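Skullodden-tech mailing list
Subject: Re: Gillstead estate, battery flat after standing
From: Keegan Rutherford
Date: 25 May 2021
In reply to: Segundo Inga

Segundo Inga wrote:

> Second new battery in a year and the same thing has happened. Car is a
> Gillstead estate, diesel, factory radio, Kimaro towbar module fitted by the
> previous owner. Used daily it starts without fault. Left at the station
> car park in Skultton in April while I was away, it would not turn over when
> I got back. The dash lit dimly and then went out.
>
> Garage tested the alternator and said it was charging properly. They tested
> the battery too and passed it. I have put my own meter in line with the
> negative lead, with everything switched off, and it reads well over an amp
> and stays there. I pulled fuses one at a time and every time I pulled one
> the reading jumped about, so I can't say that any of them made a
> difference. The battery is the 55 Ah one.
>
> Is the meter wrong, or am I? And is it worth paying for an auto
> electrician or should I just fit an isolator switch and be done with it?
>
> Segundo

Segundo,

The meter is probably right. The reading of over an amp is what this car draws while its control units are awake, and the method you used keeps them awake. Opening the bonnet wakes the body unit. So does opening a door, pressing the key fob or breaking and remaking the battery connection, and the last of these is what you do when you put the meter in line. If you then begin pulling fuses straight away you are measuring the car waking up over and over again.

You have to get the car to go to sleep with the meter already connected, and then find the drain without disturbing it. It takes an afternoon. Most of the afternoon is waiting.

Preparation

Lower the driver's window before you start. If the central locking decides to lock the car while you are at the other end of it, you will want a way in. Keep the key well away from the car. Indoors is fine.

Open the bonnet and close its catch by hand with a screwdriver so that the car believes the bonnet is shut. Do the same with the driver's door catch and the tailgate catch. Write a note to yourself on the steering wheel to release all of them before closing anything. A door shut against a closed catch will bend the striker or chip the paint, and I have done both.

The cabin fuse box is behind the panel at the end of the dash, on the driver's side, and can only be reached with the door open. Take the panel off now. You don't want to be levering plastic once the car has gone quiet. 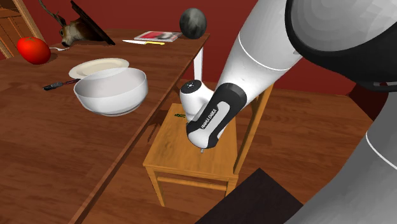 Connecting the meter comes next, and the order of work matters. Set the meter to its highest current range and move the red lead to the matching socket. Clip one lead to the negative post and the other to the battery clamp while the clamp is still on the post, then lift the clamp off slowly, so that the circuit is never broken. Do not switch on the ignition or try the starter after that, or you will lose the fuse in the meter. The meter needs to sit where you can read it through the open door without leaning on the car. An ordinary small wooden chair of the kind standing by the dining table in the picture will do well enough, with the meter on the seat and the leads run out under the rear edge of the bonnet. Tape the leads down so they cannot be kicked.

Lock the car with the fob from a distance and leave it. Mine takes 16 minutes to settle, but it has the plainer radio. Yours may well take longer. The current comes down in steps as each unit shuts off, and you should wait until it has held one value for a good while before believing it. Some of these cars wake themselves once during the first hour to check something or other and then go back down. If you see that, let it finish.

What the reading means

A healthy Gillstead should sit at a few hundredths of an amp. Mine had a drain of 133 mA when I first looked into this, and I will use that for the sums as yours is likely to be of the same order. A 55 Ah battery in perfect condition, fully charged, would be completely empty at that rate in a little over a fortnight. It stops being able to turn a diesel over long before it is empty, and a battery used for short runs is seldom fully charged to begin with. A week or so in a car park is enough.

It also explains why the garage found nothing. The alternator test is done with the engine running, and the battery test tells you only about the battery. Neither one measures what the car takes when it is parked.

Running a battery flat repeatedly also damages it for good. Yours has been flat at least once, so charge it slowly on a mains charger before you do any of this, and do not be surprised if it never quite recovers.

Finding the circuit

Don't pull fuses. Change the meter to its millivolt range and measure across each fuse while it is still in place. The top of every blade fuse has two small bare spots for the probes. A fuse is a very low resistance, so any current going through it gives a small voltage across it. No current, no voltage. You can go through the whole box this way and nothing in the car will notice.

If you have only the one meter you must first put the clamp back on the post before removing the leads, again without breaking the circuit. Then wait for the car to settle once more, as you will have no current reading to tell you when it has done so. With two meters you leave the first where it is. The second can be a cheap one.

Note down the fuse position, the fuse rating and the millivolts. The rating matters because a small fuse has more resistance than a large one, and the same current will show a bigger voltage on it. There are tables for turning one into the other and somebody posted a good one to this list a while ago: 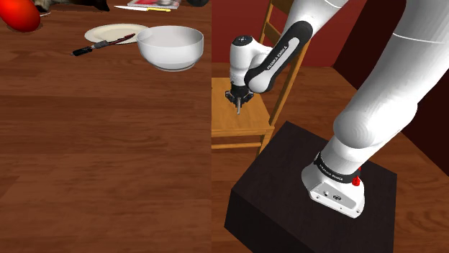
Skullodden-tech Digest, Vol 12, Issue 16

The table is in the second message of that digest. It covers the standard and mini blade types. It does not cover the large bolted fuses on top of the battery, and for those you need a clamp meter that reads small direct currents properly, which most of the cheap ones don't. I would leave the bolted ones until last.

On my car the only fuse with a steady reading was position 16 in the cabin box. On the diagram it is marked as spare. It was feeding the towbar module, also a Kimaro, and the fitter had taken its permanent supply from there. The module is meant to go to sleep when the car's data lines go quiet. Mine did not, and the cause was a wet connector behind the left-hand rear trim. There was green corrosion on two of the pins. I cut it off, fitted a new sealed one higher up, and the drain fell to a level I could live with. I did not need a new module.

Yours may be something else entirely. The other faults I have seen reported for this model are the radio amplifier staying on, the glovebox lamp switch sticking, and the heater blower control. But you have the same module and I would look there first. Lift the boot carpet and feel underneath for damp before you get the meter out. If the carpet is wet, the rear lamp seals are the usual way in.

Once you have found the fuse, and only then, pull it and watch the current. If the reading drops and stays down, you have the right circuit. If it drops and then rises again, something else has woken, so wait and look again when it has settled.
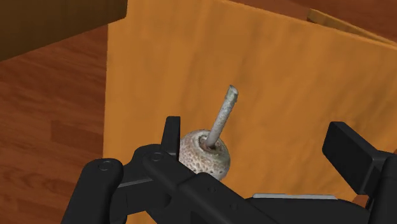

Isolator switch or auto electrician

I would not fit the isolator as a cure. It works, in the sense that a disconnected battery doesn't go flat, but on this car you lose the window settings and the radio code every time, and the alarm siren has its own internal battery and will object. You would also still have a wet connector, if that is what it is, with a 12 volt supply on it whenever the car is in use.

As for the electrician, it depends on what they charge for diagnosis and how they go about it. Ask if they measure across the fuses or pull them. If they say they pull them, do it yourself.

If you do get to the end of the fuse box with nothing showing, suspect the alternator. A leaking diode in the rectifier can still pass a charging test. Disconnect the battery, take the main cable off the back of the alternator and insulate it well, then reconnect and repeat the settled current reading.

Please post the readings with the ratings beside them, including the ones that come out at zero. Also say which build of the cabin fuse box you have, early or late, as the numbering changed and position 16 on the late box is the rear wiper.

Regards,
Keegan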